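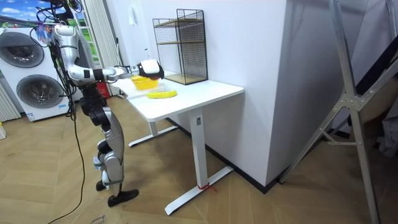 Photo: Grevuser Lab, Zanden open day

1/ Spent the afternoon at the Grevuser open day in Zanden and my head is still full of it, so you're getting a thread. Mostly it's about a robot and some fruit.

2/ The lab is on the upper floor of the Van Damme building, past the bike racks and up the back stairs (the elevator line was long). You get a sticker with your group number at the door. I was in group 7 and I still have it on my jacket.

3/ The big humanoid goes by Clekus. Silver shells on the shoulders and upper body, black bands at the joints, and a fat bundle of black cables running down its side. I've watched a hundred clips of machines like this and had never stood in a room with one. It changes your sense of scale!

4/ The job was groceries. White desk, wire shelf at the back against the wall, little yellow basket, fruit. Pick up the fruit, put it in the basket. My niece could do it at two, and I could have watched Clekus do it until they turned the lights off.

5/ What I noticed first was the pause. The arm comes out over the desk, gets above the basket, and hangs there for a moment before it commits. Our whole group went quiet every single time. Then somebody's phone would ring.

6/ Nice room for it, too. Herringbone wood floor, white blinds, a washing machine with two round doors over on one side. Much closer to a home than the concrete hall I'd pictured. I asked if laundry is on the list and got "one thing at a time" and a big grin.

7/ Banana first. I figured that would be the easy one -- long, light, plenty to hold. Nope! It's curved, so when the fingers close on the wrong spot it rolls out from under them. It took two tries in our session, and the second one got a cheer.

8/ They keep a running tally for the day on a whiteboard in the hallway. When we walked in it said 218 picks. The board also had a column for drops, which I liked a lot. 32 drops, right out there where visitors could see them.

9/ Then the apple. Compare how you'd do it: you'd grab it from the top, barely looking. Clekus gets its fingers over the top and around the side and brings the thumb in from below, so the apple is really wrapped up in there. Only the shiny red front pokes out between the fingers.

10/ I asked why so careful, and the answer was that an apple is slippery and heavy for its size, so they'd like the hand to have it from more than one side before it goes anywhere. Makes sense. I've been thinking about how I hold apples ever since, which is a weird thing to bring home from a lab. 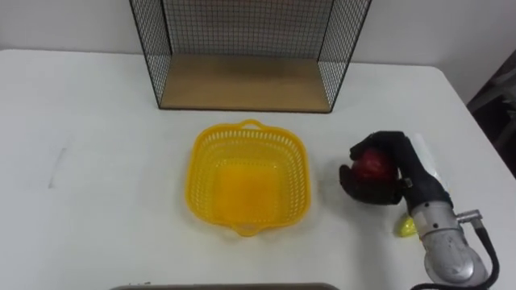

11/ Look how scuffed the metal on that forearm is! I love that. It's a working arm. The cable coming off the fitting loops down alongside it, and I kept waiting for it to snag on something. Not while I was there.

12/ The basket has a loop handle on each side, one toward the shelf and one toward the front of the desk. Somebody in my group asked if the robot could lift it by those and set it on the wooden board at the bottom of the shelf. They said that's the next stage, and that carrying a basket with things rolling around in it is a whole other problem.

13/ Questions from kids were the best part of the visit. "Does it know it's a banana?" "Does it get bored?" "What if you gave it an egg?" The egg question got a real answer: they've tried it, with a boiled one, and with a towel down.

14/ I had one of my own, about how much practice goes into something like this. For the apple alone they'd logged 743 tries before the open day. I don't think I've done anything 743 times on purpose.

15/ Small complaint: the sessions are short. You get the demo, a few minutes of questions, and then the next group is already shuffling in behind you. I'd happily have sat on the floor for another hour. If you go, stand near the front, it's hard to see the fingers from the back row.

16/ Also, eat first. The only food I saw all afternoon was the fruit, and it was spoken for.

17/ Someone asked at the end when they'd do this again, and they're hoping for January, same building. I'm going back for the basket lift -- and if anyone in Zanden wants to come along, reply here and we can try to get into the same group.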